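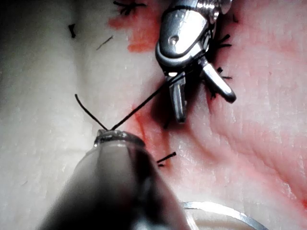 Bokberg residents wanting a stitch or two after dinner will need to plan their injuries better, with the town's only after-hours clinic to close its doors at 6pm from next month.

Grenine Health, which took over the clinic in July last year, says demand after dark has been "softer than modelled". Its own figures show 2213 evening visits in 12 months, from a town of 3300 people, which suggests either a busy clinic or a very clumsy town.

The nearest alternative is the hospital at Clidetti, 200 kilometres up a road best known for its kangaroos – themselves a steady source of evening patients.

More than 600 locals have signed a petition asking for the hours to be put back. It can be signed at the bakery, the pub and the clinic's front desk, though the last of these is now harder to get to after work.

Grenine says it is "listening closely" and will hold a community meeting in the clinic waiting room. The meeting starts at 7pm. The company has been asked who will unlock the door.

Jul 20, 2025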